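Lectio Divina

Lectio divina is Latin for "divine reading" or "holy reading," and it's a slow, prayerful way of reading the Bible that goes back to the early monasteries. I've been keeping this little encyclopedia of Christian practices for 7 years now, and this is the entry I get the most mail about, so I've rewritten it from scratch (last revised 2022-05-26).

Where it comes from

Origen was already urging people to read Scripture this way in the third century, and Benedict set aside hours for it in his Rule in the sixth. The tidy version most of us learn comes from Guigo II, a Carthusian monk of the twelfth century. He wrote a short letter called The Ladder of Monks, and his ladder has 4 rungs. I love that letter – you can read it in one evening, and I've done so more times than I can remember!

The rungs

Lectio is the reading itself. You take a short passage and go through it slowly, out loud if you can stand the sound of your own voice. Meditatio is chewing on it. The old writers really did compare it to a cow with her cud, going back over a word or a phrase until it gives something up. Oratio is prayer, where you answer God about what you've read. Contemplatio is resting quietly in his presence, and I'll admit I spend a good part of it thinking about lunch.

Some teachers add a fifth rung, actio, meaning you get up and do something about it. Guigo doesn't list it. My friend Estela Toledo teaches it anyway at the Kesov retreat house, and her groups seem to like ending that way.

How it differs from Bible study

Study asks what the text meant, who wrote it and to whom. I'm all for that, and I keep a commentary handy. Lectio assumes you'll do some of that work at another time, and then it asks you to listen. Wenceslao Echeverría, who led the first group I ever joined, used to give us 5 verses of a psalm for a whole hour. I thought I'd go crazy the first week. By December I was complaining when he gave us more than that. 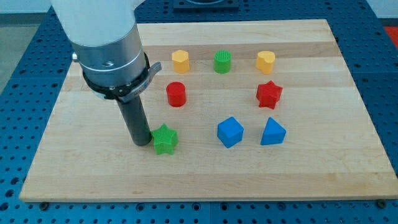 He also had us read the same passage again the following week, which I grumbled about too (and now do with my own group).

Objections

Some Protestants worry that the practice lets readers hear whatever they'd like to hear. It's a fair worry, I think – a verse pulled loose from its chapter can be made to say nearly anything. Reading the whole chapter first helps a lot. Others find the Latin names off-putting, and you can drop those without losing a thing. We just say read, think, pray and rest.

See also: Book of Hours, Centering Prayer, Psalter, Rule of Saint Benedict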